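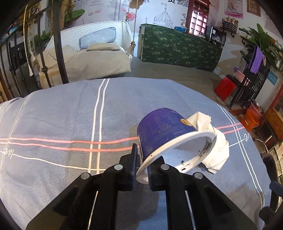 Flat paddle or thick block for thin-walled cans? Comparing fingers on a hand-held gripper

Print this page | E-mail this page

Posted by Catherine Swanson

Hi all, I've been going back and forth on this for a couple of weeks and would love some outside opinions before I spend any more money. I'm trying out finger sets for a hand-held gripper, the kind with a camera on it so you can record what you're doing and feed it to an arm later. The arm we'll end up on is the Lalard, and the controller is a Pruronberg, but for now everything is done by hand.

The set I'm on right now is mismatched on purpose. One finger is a flat paddle and the other is a thicker block that comes in at an angle. My test object is a purple tin with a white rim, and I do most of my runs on a bed with a plaid sheet over it. The job sounds so easy! Pinch the rim, hold the tin on its side, get the paper towel out or stuff it back in.

The trouble is the rim. If I squeeze gently, the tin rolls around the pinch point like a door on a hinge, and the open end swings wherever it likes. If I squeeze hard, I can feel the linkage flexing and I worry about bending the lip (I already ruined one tin that way, RIP). The matched pair of paddles I had before did better at not rolling, but they kept sliding off the rim when I lifted, and I hated them for soft stuff like the towel.

I did 40 grabs with each set on the same tin. The paddles dropped it 18 times. I haven't finished scoring the mixed set, but it feels better on drops and a lot worse on rolling. So I don't know if I'm fixing one problem or trading it for another one.

The other thing is the camera. It's very wide, and I like seeing the whole room because the arm people tell me it helps with tracking, but straight lines bow out near the edges and the tin ends up fairly small when I hold it farther out. The Frade camera I borrowed has a narrower view and I can read the lettering on things much better, except then I lose half the bed every time I turn my wrist. Is there a happy medium? Should I be calibrating the wide one differently?

So I guess it's really two questions. Would you stay with mixed fingers or go back to a pair, and would you give up the wide view? Thanks in advance, and sorry this got long.

Tharun Rai replied

I had nearly this same setup last spring, on a Lalard too, so I'll tell you what I ended up with.

Keep the mixed fingers. The rolling comes from how small your contact is. You've got a thin metal lip between one flat face and one angled face, so there's probably just a short line of contact on the block side, and a cylinder is going to pivot on that no matter how nice the gripper is. Stick a strip of soft rubber on the block and let it wrap over the lip a little. I used the stuff for lining drawers, two layers, held on with double-sided tape. It wears out fast but it's cheap and you'll know in an evening if it helps.

Then move where you grab. Go deeper, so that the paddle runs along the side wall of the tin and the block is inside the mouth. More of the paddle gets used and the tin can't swing nearly as much. The downside is that the finger inside the tin is now in the way of the towel, so if pulling the towel out is the point of your task you may have to do it with the other hand, or grab the towel first and worry about the tin after.

On squeezing, please check the pins in the linkage. Mine had a bit of play and I blamed the fingers for a month. Hold the body still and wiggle each fingertip sideways. If it moves before you feel any resistance, the linkage needs attention before you score anything else, and I'd redo the paddle runs as well so it's a fair comparison.

As for the camera, stay wide. I switched to a narrow one in April and switched back. Tracking kept getting lost whenever I got close to the sheet. The bowing at the edges goes away in software if you calibrate with the target held way out in the corners as well as the middle, and most people (me included, for ages) only wave it around in the center. One more thing: a busy room is good for tracking, with posters and plants and furniture with bars on it. Repeating patterns like plaid can confuse it if they fill the whole view, so try not to point straight down at the bed for long stretches.

If you can, add a second object before you decide. Something square. I picked my fingers based on one mug and was sorry later.

litmont_fan2667 replied

just buy the Litmont fingers, they are rubber already and fit most things. I paid 3000 for the whole kit with the mount and never looked back. no idea about the camera, mine came with one

Catherine Swanson replied

Thank you both! Tharun, I did the wiggle test and the outer pin on the block side definitely has some slop in it, so that's tomorrow's job. Drawer liner is on the shopping list. The Litmont kit is well over what I have left, but I'll ask if anyone sells the fingers alone. I have a square tea box I can use for the second object, so I'll run that on both sets and post the numbers.

Related items

Rubber tips for gripper fingers: what lasts?
Wide lens calibration, corners still look wrong
Pruronberg controller loses the home position after restart
How many grabs before you trust a comparison?
Lalard wrist mount, which screws?

Contact us | Copyright and terms | Back to top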